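Purkura P3 bin tray kit

Sloped-wall tray for tabletop picking work with a single arm. The walls slant inwards so that small parts stay within reach. Supplied by Barreto with a set of mixed objects for trials.

Item no.: 1055
Tray weight: 498 g
Fixing: spring clamp at one corner, or bolts (not supplied)
Object set: toys, balls and small bowls – list on request

Orders placed before 1 Feb 2026 ship with a spare tray. Trade terms start at 200 units. For mounting questions write to Līga Krūmiņa at the parts desk.

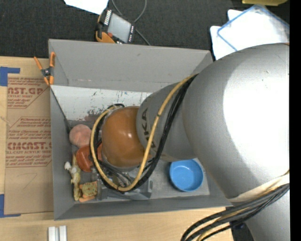
Arm over the tray, corner clamp fitted.

Replacement object sets are sold separately.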